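Leave the small things where they are

When I moved from Belgium to Prillham I was 55 years old, and I brought two suitcases and one box. The box was the problem. My daughter asked me on the phone what was in it, and I could not tell her properly. A tin with buttons, a sewing kit from a hotel, the key of a garage we sold long ago, three lids for jars I did not have any more. I paid good money to send this box across the world.

I want to defend the box. In the last years it has become a kind of duty to throw things out. There are programs about it on television, and our library in Prillham has a full shelf of books which all say the same. The neighbour tells you with a red and happy face that she took four bags to the tip before breakfast. I congratulate her, of course. But I do not feel what she feels, and I think there are more people like me than the books admit.

My first objection is about the rule of use. The books say that if you did not use a thing for a year, you do not need it. This rule was made by somebody who does not repair anything. My friend Bart Wuyts fixes bicycles and radios in a shed in Uvstead, and he has a cupboard with 70 little drawers. I have seen him open a drawer he had not touched for many years and take out a spring, and with this spring an old man had his radio back the same afternoon. If Bart had followed the rule, the radio would be in the ground now. The shop would have sold the man a new one, with a menu he could not read.

It seems to me that the rule of use is also a rule for people with money. To throw away a thing because you can buy it again, you must be sure that you can buy it again. My mother was not sure. She kept string, she kept paper bags, she ironed the wrapping paper after every birthday. We laughed at her, and then we came every week to ask if she had a bit of string.

The second objection is harder to explain in my English, but I will try. A small thing can keep a piece of your life that you do not remember by yourself. When I hold the garage key I remember the smell of the garage and how my husband whistled there, always the wrong tune. Without the key I would still know that we had a garage. I would not think of the whistling. People say to me, take a photograph of the key and let it go. I did this once with another thing, a wooden spoon. I have never looked at that photograph, and I miss the spoon.

Jeanine Peeters, who was my colleague at the school for 19 years, does not agree with me at all. She wrote me a long letter in June about it. Her parents left a house that was full to the ceiling, and she and her brother needed the whole winter to empty it. She says that keeping is easy for the one who keeps, and the work comes later for somebody else. I have read this letter more than once. She is right that it is not fair to leave a full house to your children, and I have seen families where the quarrel about the cupboards lasted longer than the grief.

So I do not defend the full house. I defend the drawer, the tin, the shelf above the washing machine. Every home should be allowed one place where things can stay without giving a reason. In my flat it is the second drawer in the kitchen. When it does not close any more, I sit down with a cup of tea and I choose. Sometimes two or three things go. It takes an hour and nobody has to feel proud or ashamed afterwards.

I would also ask the people who love to clear out to be a little careful with the things of others. Faraji Kioko, my neighbour on the stairs, came home from hospital and found that his kind nephew had tidied his desk. Everything was beautiful. The nephew had thrown away a dried-up pen, and it was the pen with which Faraji signed his citizenship papers. He never told the nephew. He told me, in a low voice, beside the letter boxes, and I saw what it cost him to stay polite.

Ask first. If the answer takes a long time, put the thing back and make the tea. My daughter was here this spring and she opened the second drawer to look for scissors. She took out the garage key and asked if she could have it, one day. I said yes, but not yet.
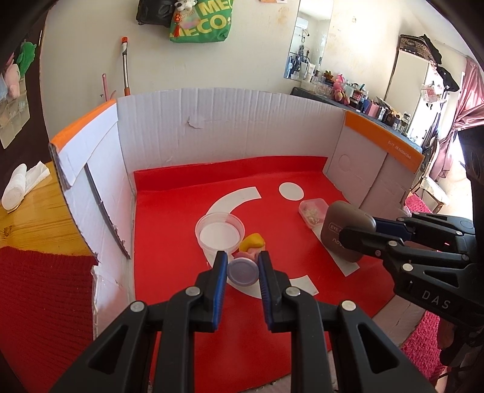 Small things: a glasses case, a clear plastic cup, a little container with a lavender lid.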